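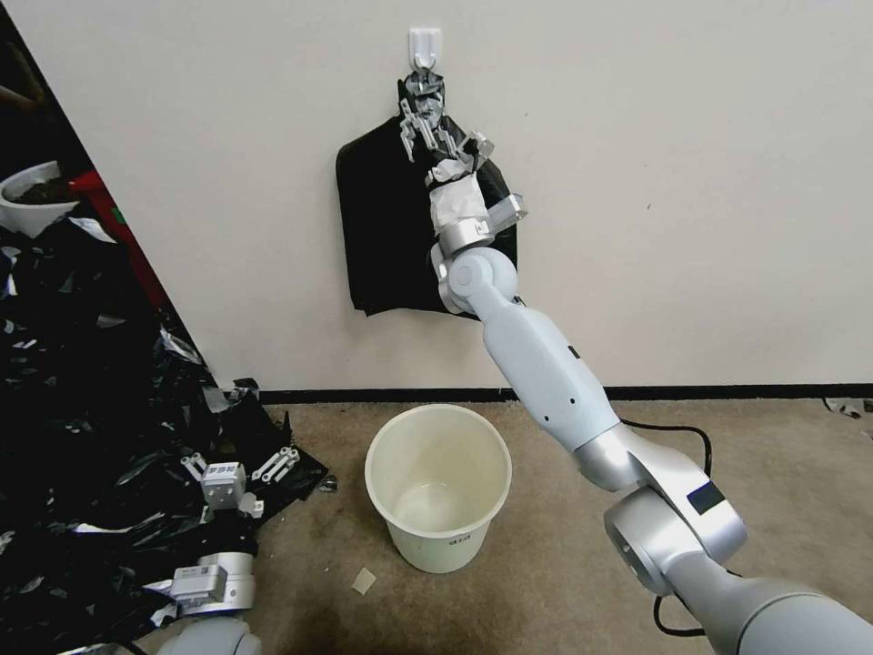 About Brirnus

Brirnus tests whether robot arms can do ordinary chores to a standard a householder or shop manager would accept. We do not build robots. We write the task, set the pass mark and publish the result.

What we test

The work is dull by choice: handling bin bags, moving buckets, clearing floors. Thin plastic is still among the hardest materials on our list. It has no fixed shape, it folds over itself, and a grip that suits one bag may tear the next. Hanging a bag on a wall hook takes a person a moment and very little thought. For a machine it means finding the neck, closing on it and judging where the hook is behind it.
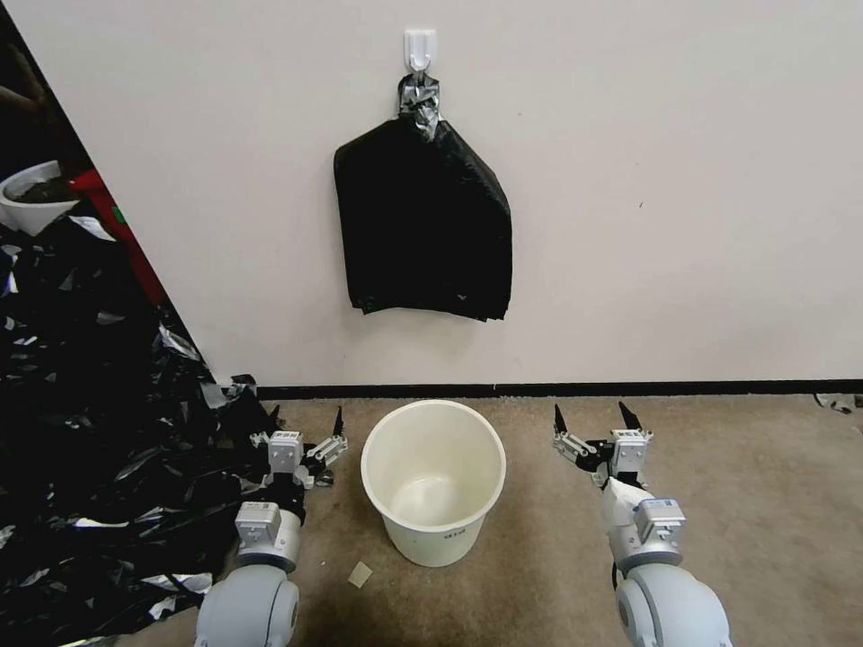
Bag task: wall hook, black bag and bucket, with both grippers open.

Where things stand

Our bag and bucket series, Stukell, covers 3,000 logged attempts, of which 2,826 have been scored. Scoring is done by two people working separately. Rigid items are close to usable in a shop. Soft items are not, and we would not yet leave a machine alone with either overnight.

Who we are

Wanpen Boonchu: task design
Zbigniew Górecki: grippers and maintenance
Gayan Thambiah: scoring and data

The current task list has 43 entries and is revised each March. Suggestions from cleaning firms and small shops are welcome. The workshop is open to visitors on Friday by appointment.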